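Laundry room and linen closet, quick tips

Typing this between loads so bear with me. Most of these came from my aunt Müzeyyen Sezer, a few from readers, the rest from ruining things.

Towels first. Too much detergent is why they go stiff. Use half what the cap says, then see how they come out. If they're already like cardboard, one hot wash with a cup of white vinegar and no soap at all. Shake each one hard before it goes in the dryer – two good snaps. Skip fabric softener on towels, forever. It coats them and then they just push water around your back.

Musty smell in a front loader: leave the door open. Wipe the rubber gasket, especially the fold at the bottom where the gunk sits. Pull the little drawer out and scrub it with an old toothbrush. Run it empty on hot once a month. I do mine on a Monday, no reason, it's just when I remember.

Don't mix vinegar and bleach. Ever. Not in the same load, not in the same bucket.

Stains, the short list:

Grease – dish soap, straight on, rub with your thumb, leave it 30 minutes. Then wash.
Blood – cold water only. Hot sets it.
Red wine – blot, dont rub. Cold water, then whatever stain stuff you have.
Ballpoint – rubbing alcohol on a cotton ball, paper towel underneath, keep moving to a clean patch.
Grass – a bit of liquid detergent worked in dry, before any water.

And check the stain BEFORE the dryer. Still there? Wash again. Heat bakes it in and you're stuck with it.

Socks. Pin the pairs together at the toe when they come off, wash them pinned. Guadalupe Tlapale wrote in with that one and I rolled my eyes, then tried it. Haven't lost one since March.

Sheets ball up in the dryer and the middle stays damp. Stop it halfway, pull everything apart, start again. Fitted sheet and duvet cover in separate loads if you can stand it. 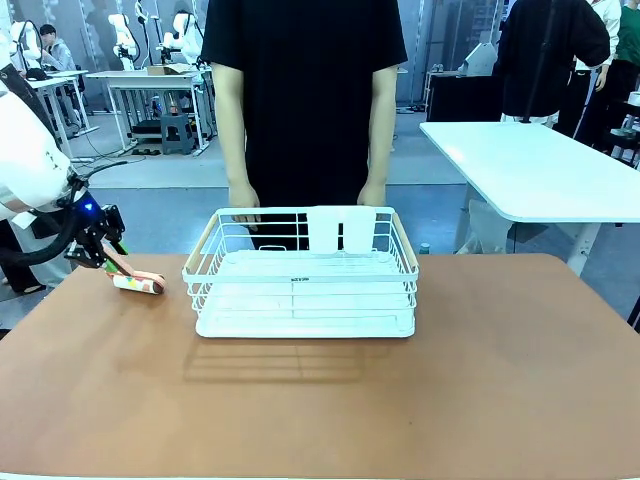
Folding. Do it the minute the dryer stops, not tommorow. Fold everything to the width of your shelf and stack with the fold facing out, looks neater and you can grab one without dragging the pile down. Whole sheet set goes inside one of its own pillowcases. Done, no hunting for the match.

Fitted sheets: tuck the corners into each other, lay it flat, fold in thirds, then thirds again. Won't be perfect. Goes in a pillowcase anyway.

Closet smells stale? Bar of soap, unwrapped, at the back of the shelf. Or a small open dish of baking soda, change it when you think of it. Leave a gap behind the stacks so air gets through. Nothing goes in even slightly damp, give it an hour over a chair first.

Wool sweaters: fold, never hang. Wash cold, roll in a dry towel and press, then dry flat. Cedar blocks work until they stop smelling, then a light sand with 100 grit wakes them up again.

Ironing, if you must. Shirts while they're still a touch damp. Collar first, then cuffs, sleeves, body last. Scorch mark on the iron – cold iron, baking soda paste, damp cloth, wipe the holes out with a cotton swab.

Lint trap every single load. And twice a year wash the screen in warm soapy water, dryer sheets leave a film you can't see. Pull the hose off the back and vacuum that too (unplug first, and if it's a gas dryer get someone in to do it).

Ertuğrul Karaca asked about yellow pillows. Check the tag, then wash two at a time so the drum stays balanced, warm, extra rinse. Dry on low with a couple of clean tennis balls. Takes ages. Keep going until the middle feels dry when you squeeze it.

Dryer's buzzing, more next time. Ironing board covers probably.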